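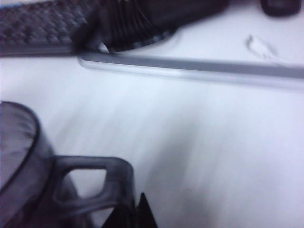 Wullberg Office Services Team

The mugs at our Brovodard office now have a helper of their own, and we're rather fond of it already! The robot arm from Citent started on the desks this summer, picking up cups and glasses one at a time, and it has changed the shape of the afternoon for the 10 of us who used to do the rounds with a trolley. 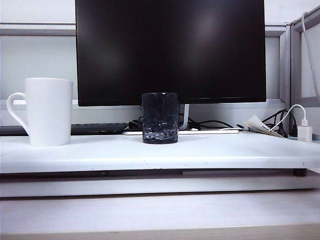

It's slower than we are, bless it, but that leaves two of us free for the front desk, where people had been waiting far too long (and telling us so). Everyone keeps their hours, and training on the controls carries on until September, so do come and have a go.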